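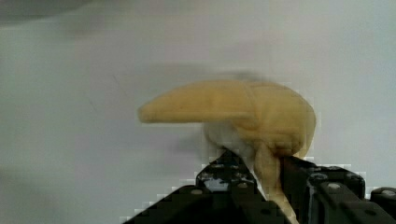
Hello all, and thank you for the kind notes about the gripper!

Margaux Pons wrote:

> Does your Drivow hold soft fruit without squashing it? Mine came out of the Tramthorpe shop far too eager, and I'm down to mush and sticky bolts.

Margaux, I've been through plenty of fruit myself, so you have my sympathy. I run the closing force at almost 60 percent of what the manual suggests — slower, too — and I let the fingers stop for 2 seconds before lifting. The black metal fingers have no padding yet, though I keep meaning to try a bit of bicycle tube.

Do check the screws on the finger plates while you're in there. I'm happy to send my settings file, if you don't mind my rambling comments in it.

Warmly, from the bench in Cuswood,
Ekwueme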